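Zovis cake stand and dome, review after one winter
Written by Inna Pylypenko

I bought the Zovis stand in January, when my old glass one broke in the sink. I bake at home for a small tea room, Lis, and for neighbours who order a birthday cake. So my stand works nearly every day, and I wanted one that turns and has a cover.

The box came well packed. Assembly is one screw from below, but the paper with instructions is printed so small that my friend Halyna read it to me with her phone. The price was 756 in our money. I think it is a little high for what you get.

The plate turns smoothly and stays level. I can smooth cream on the side of a sponge with one hand on the plate and the other on the knife. With heavier cakes it becomes slower - a fruit cake of more than 30 slices made it complain with a noise. After I put a drop of oil on the bearing the noise went away, and it did not come back yet.

The dome is the weak part. It is high enough for a two-layer cake, but the knob gets loose and I must tighten it every week. Also it keeps the moisture in, so meringue under it becomes soft by the evening. For sponge this is good. 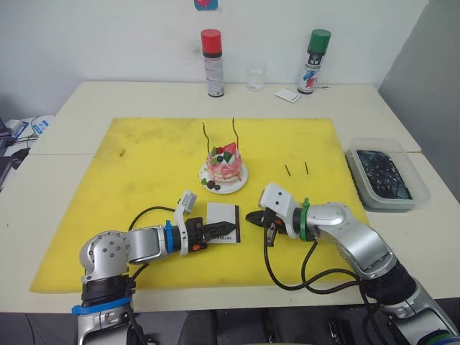
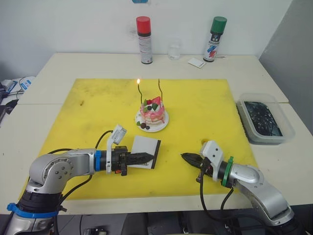
Cleaning is easy if you do not wait. Dried icing sits in the groove at the edge and needs a wooden stick and warm water. Pink glaze that drips down the sides, like on the small cake with the strawberry on its round white plate, is exactly what finds this groove. For such cakes I now use an ordinary plate and keep the stand for cakes with thick cream. I do not put the dome in the dishwasher, the seller told me it can go cloudy.

I would buy the stand again, but without the dome if they sold it so. Four stars from five.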